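Domestic Storage and Display, Session 6: The Shelf and the Basket
Handout to accompany the practical. Tutor: Orathai Meesuk

Bring this sheet back next week. Last year's group did not, and the notes they rewrote from memory were more imaginative than useful.

## 1. Where we had got to

Session 5 ended with an argument about whether a shelf is furniture or part of the wall. Kittipong Wiriya's view is that if you take it with you when you move, it is furniture, and if you leave it behind with four holes and a bad conscience, it is wall. We will use this definition until somebody improves on it.

The set reading was chapter two of Grundberg, *The Long Shelf*. Those who read it will know that he spends eleven pages on dusting. Those who didn't will now have to pretend.

## 2. The long shelf

A long white shelf on a white wall is the commonest answer to the question "what shall we do with that wall?" and is usually given before anyone has asked what will go on it. Against white it nearly disappears, and what you notice first is the grey shadow underneath. Grundberg calls this the *second shelf*. It holds nothing and costs nothing, and in his opinion it does most of the decorating.

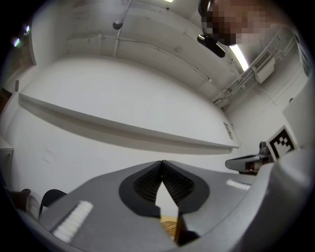
Before you put anything on a shelf, look at what the room has already put on its walls and ceiling. Pipes, conduit, light fittings and air conditioning were all chosen by people who were thinking about something else. You can't tidy them away. You can decide whether the shelf is going to line up with them, and you should decide this with a pencil, standing where you will normally stand.

Points to note down:

- **Sight line.** A shelf above eye level shows you its underside. Things placed at the back of it have, for practical purposes, been thrown away.
- **Light.** Overhead light gives a soft shadow below. Tall objects near the ends will add shadows of their own.
- **Reach.** If you need a chair to get something down, you own it in theory only.
- **Paper.** Notices breed. One small sheet on a wall becomes a noticeboard by August.

## 3. The basket

Small woven baskets are where tidying goes when it gives up. Kyei (see reading list) divides their contents into *things in use*, *things in transit* and *keys to unknown locks*. The third category never shrinks.

For the practical we are interested in the weave. A pale, open crosshatch reads as texture from across a room and as holes from close to. Anything thinner than a pencil will find its way out, generally behind the sofa. Line the basket, or keep larger things in it.

Colour matters less than people hope. Tan goes with white because nearly everything does.

## 4. Leaving it empty

An empty shelf makes people nervous. In the Brorance exercise we ask you to leave one bare for a week and write down each object you were tempted to put on it. The record is held by a student who listed a kettle, twice.

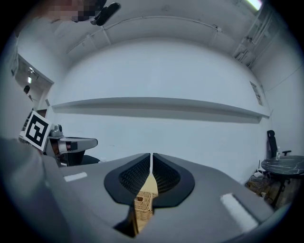 *Fig. 2. Empty wall shelf, with part of a tan woven item below.*

The usual mistake is to fill from the left, as though writing a sentence, and to run out of ideas two thirds of the way along. Start with one object, off centre, and walk away from it. If you have forgotten it by teatime it can stay.

## 5. For next week

1. Draw one wall at home, including everything on it you would rather not draw. Sockets count.
2. Empty one basket completely. Sort the contents by Kyei's three categories. Put back only the first.
3. Write half a page on this, from the Hendent household book of 1743: "A shelf well kept is seldom praised, and a shelf ill kept is seldom forgiven." The limit is 1000 words for anyone who finds half a page too subtle an instruction.

**Reading:** Grundberg, chapter three (brackets, mercifully short). Kyei, *Small Containers*, the introduction and the section on lids.

Late work goes in the tray outside my door, not under it.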